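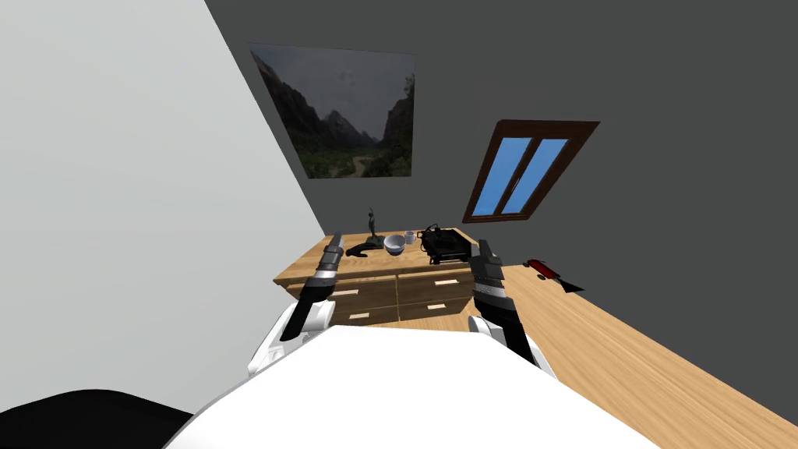
Render: two robot arms and a wooden chest of drawers.

Battery health certificates for used EVs: your questions
Updated 18/09/2026

What is a battery health certificate?
A sheet of paper, or more often a PDF, with a percentage on it. The percentage is supposed to tell you how much of the battery's original capacity is left. Sellers love it when the number is high and tend to lose the sheet when it's low.

The dealer's certificate says 100 percent. Should I believe it?
On a car that has been driven for a few years, no. Batteries lose some capacity, and many carmakers hide a buffer at the top that can make an aging pack look brand new. Ask which test produced the number and on what date. If the salesperson can't tell you, treat the certificate as decoration.

Are all the tests the same?
Not even close. The Clidik plug-in reads whatever the car's own computer reports and prints it in a nicer font. It takes minutes. Kuverum asks for a drive from nearly full to nearly empty and works out the usable energy from that. I trust the second kind more, though I'd trust it more still if the company published how it handles cold weather.
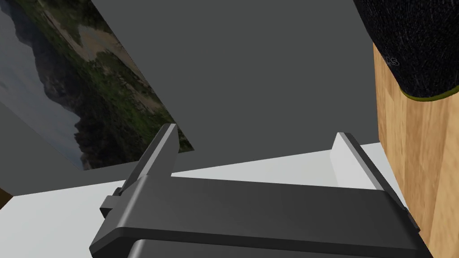
Deividas Bite disagrees with me on the quick tests: "I've bought three cars off the plug-in reading and it matched the long test every time. You're scaring people away from a cheap check."

Three cars is three cars. A cheap check is fine for ruling out a bad one, and I'd still want the long test before handing over real money.

The listing says 264 miles of range. Isn't that enough to go on?
That is usually the figure from when the car was new, copied into the ad. The guess on the dash isn't much better, as it leans on how the last driver drove. A week of slow trips around town will flatter it.

Doesn't the factory warranty cover me anyway?
Maybe. Read the part about capacity, which is often separate from the part about defects. Then check that it transfers to a second owner and how much loss you need before they'll act. "Covered" can mean they repair a module and send you home with the rest of the old pack.

What about the Brindska "Battery Promise"?
It runs for 2 years and the wording is mostly about what it leaves out. Fast charging "in excess of normal use" is one exclusion, and normal use isn't defined anywhere I could find. 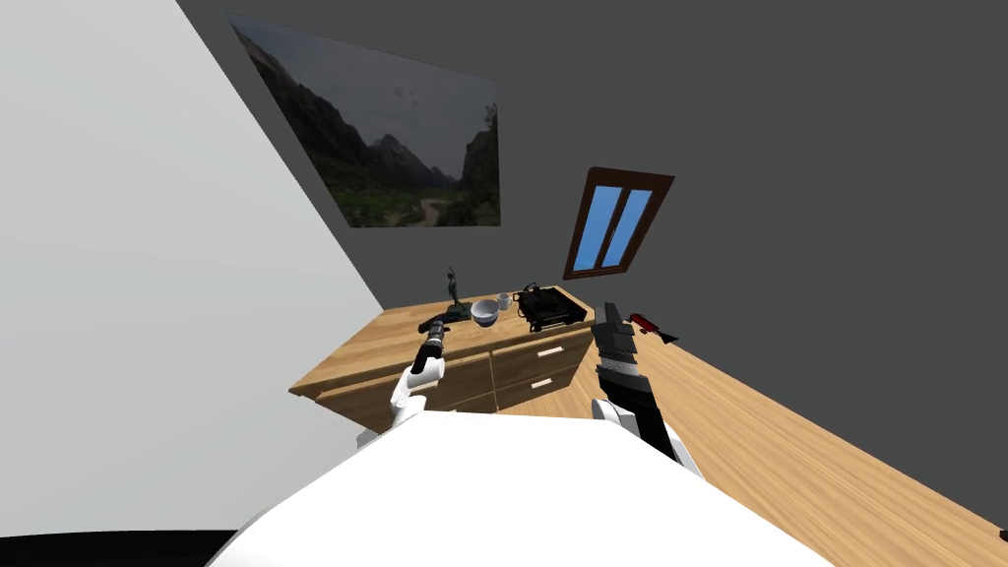 I asked their sales desk for the definition and got the brochure again. Until that changes I'd put no dollar value on the promise when comparing prices.

Who should pay for the test?
Ask the seller to. If they refuse, pay for it yourself at an independent shop such as Vigfúsdóttir and make sure the report comes to you first.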